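Worker Health and Organizations
Unit 5 Notes: Breaks, Recovery, and the Shape of the Workday
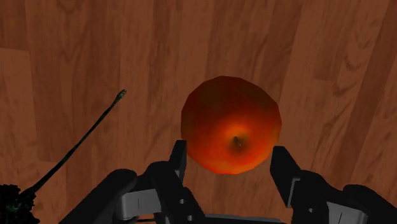 Figure 5.1. Apple on a wooden surface (computer rendering).

Welcome back! This is my favorite unit of the course, so forgive me if the notes run long. Last time we looked at why people sign up for health programs at work and then drift away. Now we leave programs alone and look at the day itself: when people stop, for how long, and what happens in their heads and bodies while they do.

1. Two words to keep apart

Strain is what builds up while you work. It can be physical (a stiff neck, tired eyes) or mental (the fifth time you read the same email and still can't say what it asks). Recovery is the process that brings you back toward where you started. A break is only a stretch of time. It may or may not contain any recovery, and a lot of workplace policy goes wrong by treating the two as the same thing.

Think of the employee who eats at her desk while answering messages. The time sheet shows a lunch break of 30 minutes. Her attention never left the job.

2. What seems to help

Four ideas come up again and again in the reading. Learn these terms, you will need them for the short paper.

Detachment: mentally letting go of work. Leaving the room helps, but people can detach in their chair and can fail to detach on a beach.

Relaxation: low effort, low arousal. Quiet music, a slow walk, staring out a window (a respectable activity!).

Mastery: doing something absorbing that has nothing to do with the job. It takes effort, and people still tend to come back fresher. Students always find this one odd, so we will spend time on it in discussion.

Control: getting to choose. The same walk can feel quite different if your supervisor has scheduled it for you.

3. Case: the Stisteck packing floor

Stisteck runs a packing floor with two shifts. For years each shift had one 60-minute break in the middle. Tomomi Katayama, who was then the floor manager, proposed splitting it: 30 minutes for the meal, and the rest in shorter pauses that crews could place themselves. She tried it on one shift first, starting in April.

The crews liked choosing their pauses. They did not like the shorter meal, and the reason had little to do with fatigue. The cafeteria line ate up a good part of it, and people who used to eat with friends from another crew lost that time together. Katayama kept the crew-chosen pauses and staggered the meal times - a small change on paper, and a big argument in the staff meetings.

Please notice what the case cannot tell us. There was one site, the shifts were not assigned at random, and the night crew had newer equipment. I love this case and I still wouldn't hang a policy on it.

4. Case: the Brodine survey

Brodine, an office services firm, asked its staff about their breaks and got 3,145 usable responses. Chia-hao Tang's summary is in your course packet. Most of the interesting material is in the open comments. People in open-plan areas wrote about being seen resting. Several said they would take a break if their team lead took one first. Read those comments slowly, with a pencil.

Tang separates permission (the handbook allows it) from cover (the people around you make it feel safe). Kikuchi's chapter uses "break climate" for much the same idea as cover. Either term is fine in your paper as long as you define it.

5. A few design questions

Who decides when the break happens?
Is there somewhere to go that isn't a workstation?
What does the workload do during the break - does it wait, or pile up?
Who covers for people whose job can't be left, such as front desk staff?
Do managers take breaks where others can see them?

The third one gets skipped more than any other. If the queue keeps growing, a pause can feel like borrowing from the next hour.

6. For next class

Read Kikuchi, the chapter on break climate, and the Rundov case (the short version is enough). Keep a log of your own breaks for one working or study day: start, end, what you did, and which of the four terms from section 2 apply. Bring it on paper. We'll trade logs in pairs, so leave out anything you'd like to keep private.

Short paper topics are due by 5 p.m. on the day of our next meeting.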